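Utility trench patches sinking after one winter, who do we push?

hlaxdal_v
We live on Palcombe Lane, the narrow part past the apartments. The water company opened the road twice for the same leak and closed it with rectangular patches. I'm trying to get them redone before it freezes. The city says call the utility, the utility says the contractor has a warranty period and it's over. Has anyone here gotten a patch redone after the warranty ran out?

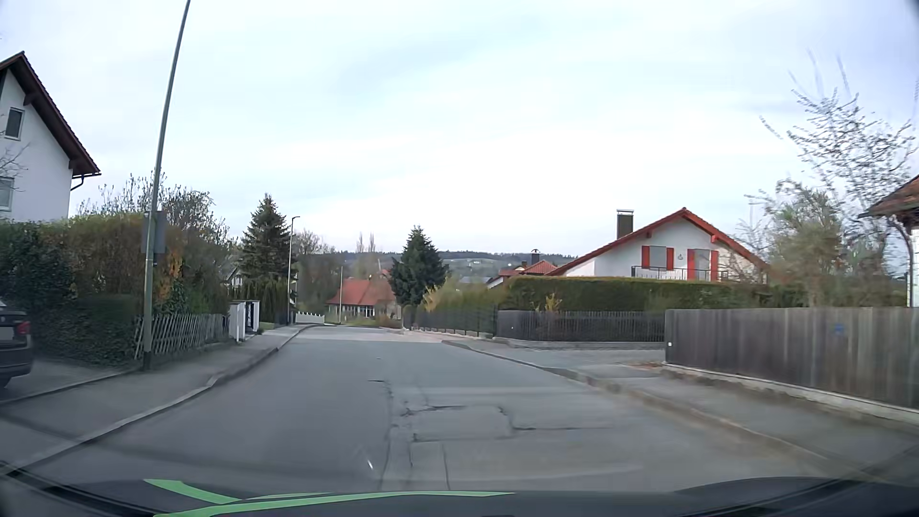

I have the permit number for the second dig but not the first. The clerk told me she can only look up permits by date, and I don't know the date.

nadhirah.o
Ask for the permit by street segment. Some cities index both ways and the front desk only knows one. In Arnell I got a whole list that way, 17 digs on one short street.

Also get the restoration standard. Ours said the edges had to be saw cut and sealed. If the seams were never sealed you have an argument that the job was never finished, and then the warranty clock is a separate question.

fikri_yusof
I'd be careful with that. I did paving for a living. Open seams don't prove they weren't sealed. Sealant pulls out in a few years, faster where cars turn. The inspector will say so and you will have used up your one good meeting.

What you want is the depth. Put a straight board across the patch and measure the gap under it. Most places have a number written down for how much is too much.

hlaxdal_v
Gap under the board is about 30 millimeters at the worst point. The rest is less. I used a level, so the board itself was straight.

nadhirah.o
That should be over the limit nearly anywhere. Put it in writing. I still say mention the seams, Fikri. You don't have to prove anything in a first letter, you just list what's wrong.

fikri_yusof
List it, fine. Don't lead with it.

Hidayah M
Our building manager in Jarnine skipped all this and paid a private crew. 4000 for two patches, split between the owners. It held up but the city fined us for working in the right of way without a permit, so don't do that.

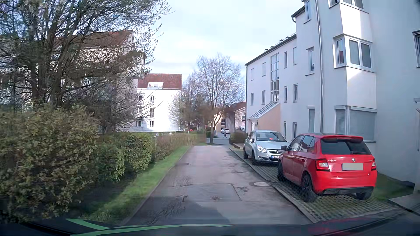
What did work later was getting on the resurfacing list. You need the pavement rating for your segment. If it's low enough they mill the whole width and the patches go away with everything else. We waited two seasons for it.

hlaxdal_v
Two seasons is longer than I wanted, but I'll ask for the rating. Does the request have to come from an owner? I rent.

Hidayah M
No, anyone can ask. At least in Jarnine.

yusri_s
Going to disagree with the resurfacing advice. If the base under the trench wasn't compacted, new asphalt on top will sink in the same place. We had that on our street. They milled it, it looked great, and the outline of the old trench was back the next spring. Make the utility dig it out and compact it in layers first. Then ask for resurfacing.

fikri_yusof
Yusri is right on this one. Order matters — base first, then surface.

nadhirah.o
Agree on the order. But if the utility refuses, I'd take the resurfacing and not wait for a perfect fix.

hlaxdal_v
Update, October 9, 2023. Sent the letter to the utility and copied the street department. Led with the depth and put the seams third. The contractor on the second permit is Mandagi, and they called back the same afternoon to say they'd send someone to look within 7 days. No promise to redo it. I asked about the first dig too and he said he'd check whether it was theirs.

yusri_s
Be there when they come, and bring the board.

Contact the moderators | Terms of use | Copyright of posts remains with their authors | Back to top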